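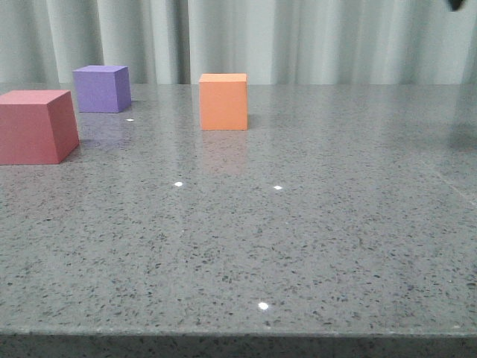 What did the grant pay for in this stretch of the project?

Foam cubes, mostly, plus the stone tabletops and the hours to run the play sessions at Hinadum and Mamside.

So, the longer version. When we last wrote to you in May we had one site going and a big box of odds and ends from the old toy shelf. Now we have two sites and a set of blocks we're really happy with! The cubes come in different sizes, all in plain strong colors — the red, purple and orange ones get picked first pretty much every time — and there are no letters or pictures on them. We went back and forth on that. A few parents asked for alphabet blocks, but the little ones at Hinadum were happier sorting and stacking when there was nothing to "get right," so plain it is.

The order from Goh was 300 cubes at a total of $828, and that included delivery to both sites. They arrived in two lots (the second one sat at the wrong loading dock for a while, long story) and 49 of them went back for being torn at the corners. Goh replaced those at no charge, and the new ones have held up fine so far.

The tabletops were the part I was nervous about. Speckled gray stone sounds cold and serious for a playroom, I know! But it wipes clean in one go, and the polish means the cubes throw soft colored reflections on it, so a purple block gets a purple smudge of light under it. The kids try to rub it off. We've ended up building a whole activity on that, matching the block to its "shadow," and it's now the opener at both places.

What hasn't gone so well: storage. The bins we bought are too deep, and the small cubes end up at the bottom where short arms can't reach. I'd like to swap them for shallow trays, and there's enough left in the supplies line to do it. We also lost two sessions at Mamside to a heating problem and haven't made them up yet.

Attendance is steady. We cap each session at 25 children and Hinadum has been full most weeks, while Mamside is still building up. Vendside has asked whether we could start there too, and I'd love to, but I'd want the trays sorted and the missed sessions done before saying anything definite.

Receipts for the cubes are in the packet, and the tabletop invoice will follow as soon as I have the corrected copy.

Dec 28, 2019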